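Herringbone parquet

Herringbone parquet is a type of wood flooring in which rectangular blocks of equal size are laid at right angles to one another, the end of each block meeting the long side of the next. The result is a broken zigzag running the length of the room. It is often confused with chevron, in which the block ends are cut at an angle so that they meet in a straight line.

Geometry

The blocks, also called staves or fingers, must have a length that is a whole multiple of their width if the pattern is to be laid in single, double or triple form without gaps. Small errors in milling accumulate across the floor, and blocks are usually sorted before laying. In single herringbone each leg of the zigzag is one block wide. Double herringbone uses pairs of blocks laid side by side and reads as a coarser pattern from a distance.

The pattern is normally set at 45 degrees to the walls. A version set parallel to the walls produces a stepped effect and wastes less timber at the perimeter, but it is less common in houses.

Materials

Oak is the most widely used species in Europe. In Australia, blackbutt, spotted gum and Tasmanian oak (a trade name covering several eucalypts) are common, and jarrah is found in older Western Australian buildings. Solid blocks are often 21 mm thick and may be tongued and grooved on all four sides. Left-handed and right-handed blocks are then needed in equal numbers, as the tongue on the short end must face the correct way.

Engineered blocks have a hardwood wear layer bonded to a plywood or softwood core. They move less with changes in humidity and are generally preferred over heated subfloors. The number of times they can be sanded depends on the thickness of the wear layer.

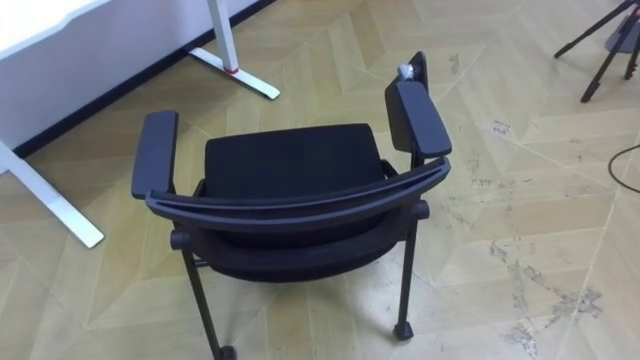
Laying

Work begins from a centre line struck along the main axis of the room. The first blocks are set out dry to establish the position of the points, and a starting triangle is then glued or nailed in place. Rows are built outward from it on both sides. Concrete subfloors must be flat and dry, and a moisture barrier is applied where needed. An expansion gap is left at the walls and covered by the skirting board.

Many rooms are finished with a border of one or more straight boards, separated from the field by a narrow strip of contrasting timber. The border hides the cut ends of the pattern and takes up any irregularity in the walls.

Older floors were commonly bedded in hot bitumen. Lifted blocks of this kind carry a hard black residue which must be removed, or isolated with a suitable primer, before modern adhesives are used. Some old bitumen adhesives contain asbestos and should be tested before they are disturbed.

Finishing and wear

The grain runs in two directions, so drum sanding along a single line cuts across half the blocks. Sanding is therefore carried out diagonally in the early passes and completed with a rotary or orbital machine. Oil, hardwax oil and polyurethane are the usual finishes. Oiled floors can be repaired locally – lacquered floors generally have to be recoated across the whole room.

Light also falls differently on the two block directions, and adjacent blocks of the same colour can appear lighter or darker depending on where the viewer stands. The effect is most marked on matt floors near large windows.

See also

Chevron parquet
Basket weave pattern
Engineered timber flooring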